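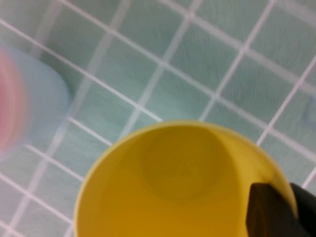 Shetty

Setting up the wrist camera and fingers on the cup cell

Last changed 2024-01-17

Quick version of what I do on the Skekiseck arm at Lurkville when the fingers have been off, or the camera, or both. Was in three different emails, now it's in one place. Assumes you've got the arm powered, homed and in manual, and you know where the stop button is. If you haven't done the arm course stop reading and go and do it.

Allow most of an hour the first time. Less after that.

What you need

Hex keys, the small set in the drawer, not the big ones
Torque driver
Lint free cloth, bit of isopropyl
The 50 mm setting block
Cups. The yellow plastic one and at least two others of different sizes
Laptop with the Clillska gripper software on it, plus the cable. The cable is always the thing you go back for

1. Fingers on

Arm parked high, gripper open, air gap all round. Gripper power OFF at the box, don't trust the software stop for this.

Wipe the carriage faces and the backs of the fingers. Any grit in there and the finger sits proud and you'll chase it all afternoon. Offer up the finger, both screws in by hand, then nip them, then torque. Do both fingers before you torque either. Slanted faces go towards each other. Yes it is possible to fit them backwards, they will go on quite happily and the first close will sound horrible.

Power on. Close slowly on the setting block at the lowest force. Block should be held flat with no rocking. If it rocks, one finger isn't seated, take it off and wipe again.

With the block still held, open the finger page and set the width to 50. Save. Open, close again, check it reads the same. If it drifts after a couple of closes the carriage belt wants looking at, separate job.

2. Camera back on

Bracket has a little slop in it, which I used to hate and now find handy. Screws finger tight only at this stage. Lens wiped. Run the cable round the outside of the wrist with enough slack for full rotation both ways — turn the wrist by hand-guiding it to each end and watch the cable the whole way. Then clip it.

Open the live view. You want one finger coming in from the bottom right corner and the work sitting low in the picture. Same as the one at the top of this page: yellow cup low and in the middle, black finger coming in over the right of the rim, tiles filling the upper half. If you can't see any finger at all the bracket is tilted too far out. If all you can see is finger, too far in.

The tiles come out on the diagonal in our view. Leave it. The calibration takes care of the angle and straightening the bracket by eye just throws the offset out. I've undone somebody's nice straight camera more than once.

Tighten the bracket now. Look at the view again after tightening, it always creeps.

3. Exposure and blur

Factory exposure is too long for this cell. Grout lines are what I judge it by, white on pale green so they're easy to see. In the picture up top the ones over on the right are fairly clean, and the ones on the left go soft and double up. That sort of doubling looks like movement to me, and the pink and light blue thing at the left edge has lost its outline altogether. Good enough for a person, no good for the rim finder.

Set exposure to manual. Bring it down a step at a time while jogging the arm sideways at working speed, keep going untill the lines stay single. Then bring the gain up to get the brightness back. Don't touch the room lights halfway through or you start again.

Check inside a cup too. The base wants to show as its own darker round patch, separate from the wall. On the yellow one it's a soft edge at the best of times. If the base and wall have merged into one flat yellow you've overdone the gain.

4. Teaching the approach

Straight down over the cup, open end up. Cup empty, always.

Jog so the open gripper straddles one side of the wall, one finger inside the rim, one outside. We hold by the wall on this cell. Go down slowly, lowest jog speed, watching the live view and also watching the actual cup with your actual eyes. Stop when the inside finger is below the rim by 23 mm. There's a scribed line on the finger for it.

Don't go deeper than that. The wall slopes in towards the base and the finger starts pushing the cup along the tiles before it has closed.

Save the point as APPROACH_LOW. Go straight up, clear of the rim with plenty in hand, save as APPROACH_HIGH. Up only, no sideways in that move. If the top point is off to one side the finger will drag the rim on the way out and over goes the cup.

Now put the cup somewhere else and let it find the rim itself. Watch where the finger comes down. Landing on the rim = offset wrong, go to step 5. Landing in the middle of the cup = it's picked up the base circle and thinks that's the rim, go back to step 3 and have another go at the gain.

5. Offset

Offset page, needs the service code. Ours is 905. Camera to finger, X and Y only. Leave Z alone unless you changed the fingers for longer ones.

Change one axis, test, change the other, test. Small steps. Write the old values down BEFORE you start, on paper. I have lost them twice.

When it comes down clean on the yellow cup, try the others. Then put one container close to another and try again, the rim finder can get greedy when there's two round things in view. If it keeps going for the wrong one, tighten the search circle in the software. Don't fix it by moving the cups apart, they'll drift back together when someone else is running it.

6. Grip force

Start at the bottom and go up. Thin plastic folds easily. You want the cup to lift without the wall visibly pinching in. Lift, hold, turn the wrist a bit, put down. If it slips, one step up. If the rim goes oval, one step down. Different force for each cup, saved under the cup's name, and please use a name someone else would recognise. "test2 new" is not a cup.

7. Log it

Write the cycle count off the gripper page in the book. It was 2,533 when I last had the fingers off, so anything lower than that means the counter has been reset and you should find out why. Also write what you swapped, the old offset, the new offset.

Things that go wrong

Live view freezes when the wrist turns. Cable. Nearly always the connector at the camera end working loose.

Finger won't close all the way. Something on the carriage, or the width was saved with the block not flat. Redo the end of step 1.

Rim finder fine in the morning, bad in the afternoon. Daylight on the tiles. Blind down.

Smudge in the same place in every view, whatever the arm is doing. Lens. If it moves when the arm moves it's just something lying on the tiles at the edge of the picture, clear it away or ignore it.

Black marks on the rim. Finger pads wearing and leaving rubber behind. Wipe them, and if it comes back the same day fit new pads.

Cup tips on release. Usualy the opening is too wide and the outside finger is knocking its neighbour. Cut the release width down, it only needs enough to clear the wall.

Haven't written up the pad change yet. Will do it by April, after the new ones come in — until then the sheet in the box is right except for the torque, use the figure on the driver case.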